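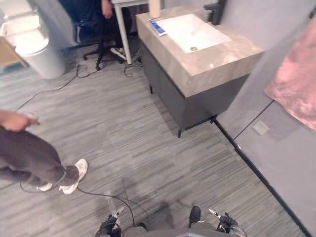

FOR IMMEDIATE RELEASE

Fleketti opens vanity showroom in former carpet warehouse, doors open in March

Bathroom furniture maker Fleketti will open its first walk-in showroom this March, the company said today. 3000 square feet, one floor, trade and public both welcome. No appointment needed, although the design desk books up quick in spring and callers are advised to phone ahead if they want a full hour with someone.

The showroom is built around the Somero line — freestanding and legged vanities sold complete with top, basin and drain. Until now Somero has been sold through a handful of dealers and by mail-order catalog. Customers kept asking where they could see one in person. There was no good answer to give them.

"People will buy a sofa after sitting on it for ten seconds, but we were asking them to pick a vanity off a swatch the size of a cracker," said Kartini Hidayat, managing director of Fleketti. "You want to stand at it. You want to know if you bang your knee."

The flagship piece is a dark charcoal cabinet on short black legs, with a thick beige-gray marble-look top and a white rectangular basin set in. The color was the most requested finish in the dealer survey the company ran last year, ahead of white and well ahead of the green, which has been dropped.

Legs are the big change from the older Peten range, which went straight to the floor on a plinth. Peten owners wrote in about mopping. They wrote in a lot. The Somero cabinet stands clear so a mop head goes under, and the feet can be leveled from the front with the doors open.

"Old houses, the floor is never flat," said Sakda Onsri, who led the design work. "With Peten the installer was on his stomach with a shim and a flashlight. I did that job for 8 years before I came here so I had opinions about it."

The top has a soft veining and is meant to be wiped down with plain dish soap and water. Fleketti asks customers not to use bleach or scouring powder on it. Care cards are going in every box from this spring on, they were left out of some earlier shipments and anyone who did not get one can ask for it by mail.

Basin shape was argued over for most of a year, according to the company. The flat-bottomed rectangle won out. It takes a hand-wash load or a bucket without tipping, and the drain sits in the center where a regular trap lines up below it. Buyers who prefer an oval can still order one in the Peten range until stock runs out.

About the space

The building was a carpet warehouse before Fleketti took the lease. The company has kept carpet down through the display area, gray low-pile, in part for the sound. Showrooms with tile everywhere get loud, Ms. Hidayat said, and couples picking a bathroom need to be able to talk — or disagree — without the whole room joining in.

Vanities will be set out as furniture you can walk up to and around, drawers and doors unlocked. None of the floor pieces will be plumbed in. A separate wet room at the rear, due to be finished a few weeks after opening, will have running water for anybody who wants to try a faucet against a basin and see how far it splashes.

A sample wall put together by Dima Khoury will carry tops, cabinet finishes and pulls, all of them loose so they can be carried to the window. Visitors are encouraged to bring a tile, a paint chip, a towel, what ever they are matching to. Samples can be borrowed for 30 days on a deposit.

Delivery and fitting

Local delivery and fitting will be handled by Liem, the installation firm run by Prasetyo Khoo. Mr. Khoo's crews have fitted Fleketti cabinets for dealers since the Peten days. Removal of the old vanity is included in the fitting price. Moving supply lines or opening a wall is not, and will be quoted seperately after a home visit.

"Measure the doorway, please," said Mr. Khoo. "Everyone measures the wall. The top is thick and it's heavy and it comes in one piece, so we need to know about the stairs and the turn at the landing too."

Opening offer

The first 100 Somero orders placed at the showroom will ship with a free drain and trap kit. Offer is in person only, one per household. Floor models are not for sale during the opening month but a list will be kept at the desk for people who want one later.

Doors open at 10 a.m. on opening day. Coffee from 9:30. Parking is at the side of the building, the front spaces belong to the bakery next door. Step-free entry by the side door as well.

Press are invited to look round the evening before from 5 p.m. Product sheets, price list and finish samples available on request.

Media contact: Kartini Ismail, press office, Fleketti

About Fleketti

Fleketti designs and sells bathroom cabinets, tops and basins for the home. Its ranges include Somero and Peten.

ENDS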